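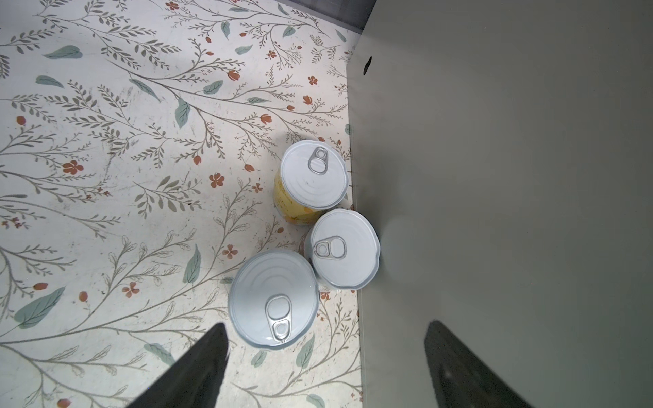
Changes to Emergency Eyewash Arrangements at All Havari Sites

Workplace Health & Safety | Site Notices

4 min read

21 Apr 2026

Havari is revising the way emergency eyewash equipment is provided, checked and recorded at its sites. The new arrangements apply to plumbed stations, self-contained units and personal eyewash bottles. They replace the guidance in the January edition of the Site Safety Handbook, and site managers are asked to remove printed copies of the earlier pages from notice boards and first aid rooms.

The revision follows a review of 167 eyewash points at the Prastammont and Wanow sites. Most were in good order. The review found, however, that inspection tags were being completed in different ways from one building to the next, and that several bottles had passed the expiration date printed on the label without being replaced. In a small number of areas, access to the plumbed station had been narrowed by stored pallets or cleaning carts.

Inspection

Plumbed stations are to be activated every week and allowed to run until the water is clear. The person carrying out the check should confirm that both nozzles flow evenly, that the dust covers come away when the unit is switched on, and that the valve stays open without being held. The date and the inspector's initials go on the tag at the station. Faults go in the online log on the same shift.

Self-contained units are to be inspected visually each week and serviced according to the manufacturer's instructions. The fluid level, the condition of the seals and the date of the last change of solution must all be recorded. A unit that has been used, even briefly, is out of service until it has been refilled.

Personal eyewash bottles

The standard bottle at all sites will be the 700 milliliter sealed type supplied by Nieminen. Smaller bottles may be kept in vehicles and in portable first aid kits until their expiration date and should then be replaced with the standard size where the holder allows it. A bottle with a broken seal must be discarded, whether or not any solution appears to be missing.

Employees are reminded that a bottle is intended for immediate use on the way to a full station. It does not replace one. Areas where corrosive materials are handled must continue to have a plumbed or self-contained unit within reach, on the same level as the hazard, with no locked door between the two.

Placement and signs

The floor beneath and in front of each station is to be kept clear at all times. Facilities teams will mark this area with green tape during the coming quarter. Signs must be visible from the work area, and lighting over the station must remain on while the area is occupied. Where a sign is hidden by shelving or an open door, a second sign should be requested through the usual maintenance form.

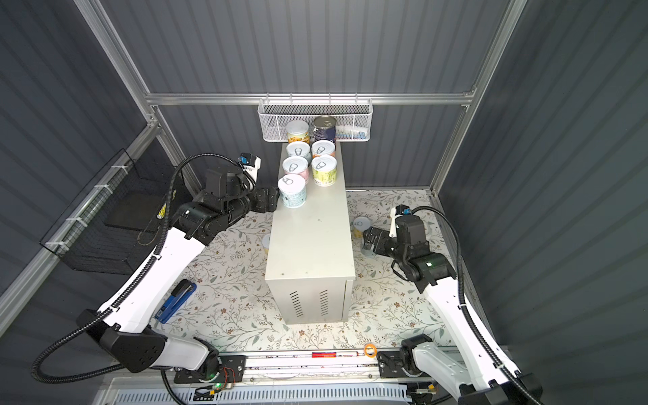 One reply to the consultation draft, submitted from Wanow, asked whether the weekly activation could be moved to once a month in buildings with low occupancy, given the time needed to collect and dispose of the water. The request was considered and declined. Water standing in the supply line can carry sediment regardless of how many people use the building. Portable collection carts will be made available at both sites, and the need for a bucket at stations without a drain should end once these arrive.

A second reply asked for clearer wording on contact lenses. The procedure card now states that rinsing should begin at once, and that lenses should be removed during rinsing if this can be done easily.

Training

All 3,000 employees will be assigned a short online module on the use of eyewash equipment. First aiders and area inspectors will also attend a practical session at their own site, lasting two hours. Sessions are booked through the training calendar, and attendance counts toward the annual refresher requirement. Contractors working in chemical handling areas must be shown the nearest station as part of their site orientation.

Revised inspection tags and procedure cards can be ordered from the site stores. Questions about the new arrangements should be sent to the Health and Safety office at Prastammont.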